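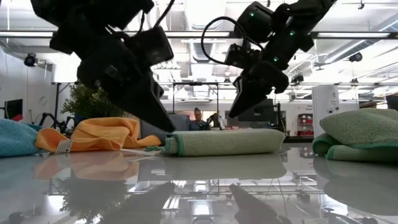
Darkdale Residents' Association
Minutes of the General Meeting held June 12, 2021

Present: Veronika Dobos (Chair), Osvaldo Meireles, Kylie Bright, Marama Ngata (minutes)
Apologies: Domenica Hofstetter

1. Minutes of the previous meeting
The minutes of the May meeting were accepted with one correction: under item 4, "Mirkwood Road" should read "Mirkwood Lane". Moved O. Meireles, seconded K. Bright. Carried.

2. Footpath on Mirkwood Lane
Ms Bright reported that the council has agreed to resurface the section between the creek crossing and Tamihana Reserve. The existing kerb will stay. Residents at the lower end have asked that driveway access be kept open on bin collection mornings.
Action: K. Bright to put the request to the council in writing.

3. Finance
The opening balance was $2,000. Payments of $266 for hall hire and $66 for printing were approved. Moved V. Dobos, seconded M. Ngata. Carried.

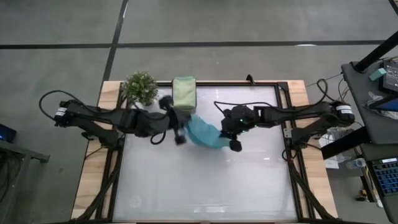 4. Street tree planting
Mr Meireles tabled a quote of $784 from Trondden Nursery for the replacement trees at the reserve entrance. Members discussed whether the species proposed would lift the new path. It was agreed to ask for a second option with a less vigorous root system before any order is placed.
Action: O. Meireles.

5. Correspondence
In: letter from Ms Hofstetter concerning the colour of the new reserve signs. Held over until she is able to attend.
Out: nil.

6. Other business
Ms Ngata asked that agenda items reach her one week before each meeting. Agreed.

The meeting closed at 8.40 pm.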